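El taller que huele a cera

Cuando Debashish Saha abrió Nilau en los bajos de una antigua panadería, tenía dos estanterías prestadas y una paciencia que todavía hoy, tantos veranos después, sigue siendo lo primero que una nota al cruzar la puerta. Aquí se encuadernan libros a mano, despacio, con el hilo encerado y la radio bajita.
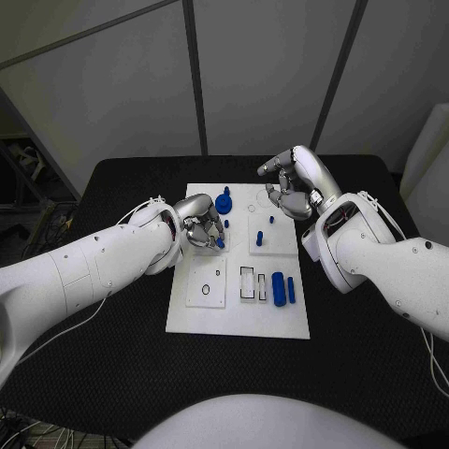

En agosto, cuando medio barrio se marcha, es cuando más trabajo entra: recetarios de abuela, misales, algún atlas con el lomo vencido (¡el último pesaba lo suyo!). Él los abre con cuidado, pregunta por la familia, ofrece té y acaba contando cómo aprendió a coser cuadernillos con su tío, que era bastante más gruñón.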